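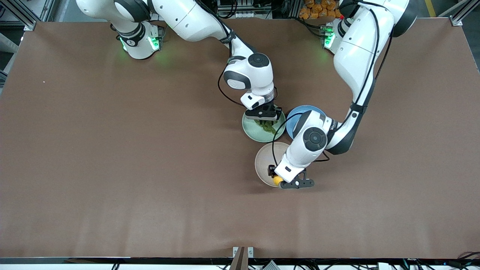
Both arms at the plates, green lights on.

06/06/2021

Those green lights are what bother me. On run 332 the left arm stopped halfway through a reach and stayed there, and its base went on glowing green as if all was well. The log said "task complete." It had not completed anything.

Kipchumba Nzioka blames a dropped message between the arm and the Clesum controller. Maybe. He said the same in May, we swapped a cable, and I was told it was fixed. It has frozen 7 times since, 2 of them while I was leaning in to move a plate.

A stopped arm that still has power is not a safe arm, whatever color the light is. I now hit the stop button before I reach over the table, every time, and I've asked for a light that reads the motor state directly. The answer was that the next update should take care of it. I'd like to see that update first.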